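From: Dalia Ragab
To: Dankwa gardeners list
Subject: Re: tomato seedlings gone leggy

Hi Ekua and everyone,

Ekua Annan wrote:
> Mine are nearly 8 inches tall and flopping over.
> Do I start again or can they be saved?

Oh, save them! I had the same thing last February and planted mine deep, right up to the first real leaves, and they rooted all along the stem (tomatoes are great like that). Pinch off the lowest leaves first.

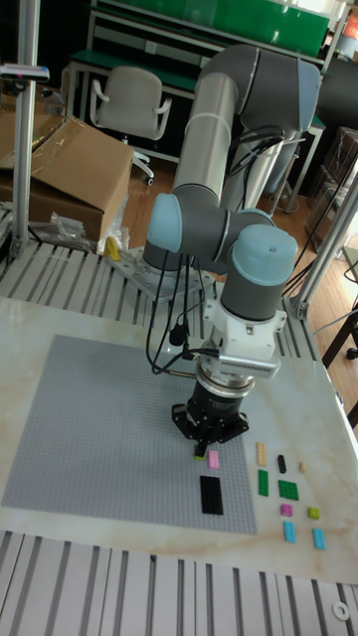 The other thing is light. I keep my lamp on from 6 in the morning and drop it closer than feels sensible, and I brush the tops with my hand when I walk past. Kwesi swears by a fan instead!

I've got 30 spare pots if you want them, just a bit muddy. Does anyone still have pepper seed to swap?

Dalia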